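The Tabletop Box: A Talk With an Organizer in Tostcombe

November 5, 2022

The organizer we met in Tostcombe asked us to leave her name out. Her clients know who they are, she said, and she would like them to keep calling. She has been sorting other people's small belongings for 4 years, first on weekends and now full time, under the business name Nerkero. Before that she worked in the stockroom at Butberg, a household goods store that has since moved out of town.

Her method starts with a cardboard box on a table. She does not use drawer dividers or labels at this stage, and she does not ask people to buy anything. "If you buy the containers first, you end up sorting to fit the containers," she said. "A box you already have is fine. When you're done with it, you flatten it and it goes out with the recycling."

The box goes in the middle of the table. Whatever is going to stay in the room, such as a vase or a mug that is in use, gets pushed toward the wall. Everything without a place goes in the box, in any order.
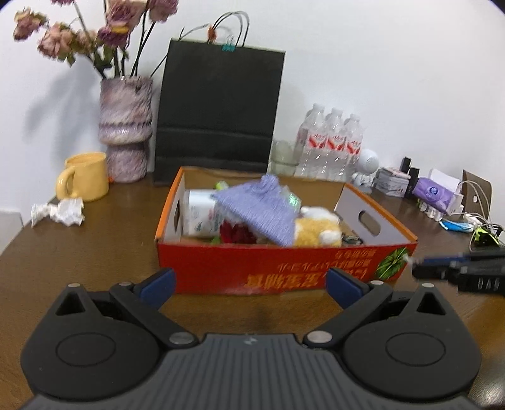

An open box on the table, with a knitted cloth and a plush toy among the things inside.

We asked whether it bothers her to see soft things and hard things in together. She said it did at first. In the stockroom, mixing like that would have gotten her sent home. In a house, she has found, people stall if they have to decide on a category for each item before they can put it down.

"The first box is only for getting things off the table," she said. "I tell them they can be as messy as they like inside the box. The table is what we're working on."

She charges by the visit and keeps a paper notebook for each job. The longest list she has made for one household ran to 913 items, and that was without the kitchen. Most single tables come to far less. She writes the list as things come back out, one line for each, and the client keeps it.

The second part is slower. Items are picked out of the box one at a time and held up, and the owner has to say where each one goes. There are three answers: a place in the house, the trash, or back in the box. She allows the last one only once per item.

Small packages take the longest, in her experience. Snacks, samples, packets that came with something else. People are quick about a sweater and then spend several minutes on a wrapper.
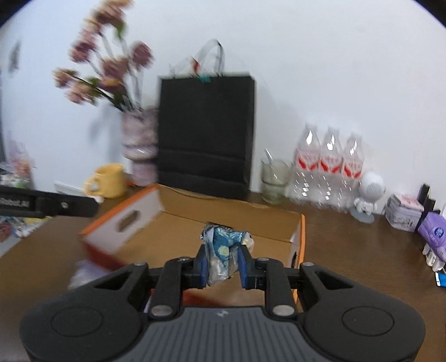

One former client, reached by phone, saw it differently and told us the one-time rule was too strict for her. She had wanted to put some things back twice and was not allowed to. "I threw out a packet of tea I still think about," she said, though she added that her table has stayed clear since the spring.

The organizer did not argue with this when we passed it along. She said the rule is the part people complain about most, and she has thought of changing it. For now she offers a second visit at a lower price, where anything still in the box gets another turn.

She is less flexible about paper shopping bags. Almost every home she goes into has a good one standing against a wall, saved because it is sturdy, and she asks that it be either used or folded. "A bag that stands open starts filling up," she said. "Then you have two boxes."

Flowers she leaves alone, dried ones included. She used to suggest moving vases to another room until a client in the Taheri apartments asked her why, and she had no answer. 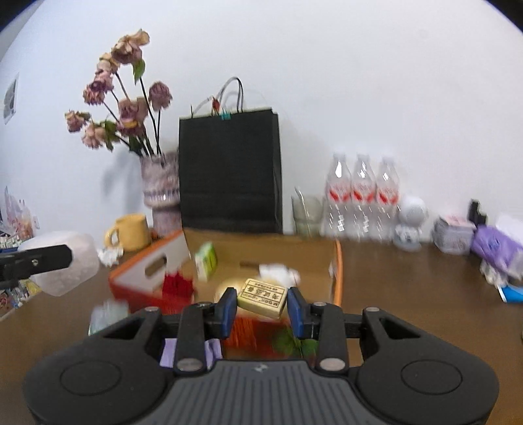 4 min read

On small cartons and boxes with printing on them, her advice is to read the label before deciding. If the owner can't read it or doesn't know what the thing is for, it goes in a separate pile to be looked up that evening. The pile has to be gone by the next visit.

She spends 300 dollars a year on supplies, nearly all of it on notebooks, tape and gas. A training course she looked into would have cost 400, and she decided against it. She may still take one if the business grows, mainly for the bookkeeping part.

We asked what she does with her own table at home. She said there was a box on it when she left that morning, half full, and that she planned to get to it after dinner.

Nerkero takes bookings in Tostcombe and the nearby towns. The next open visits are in late November.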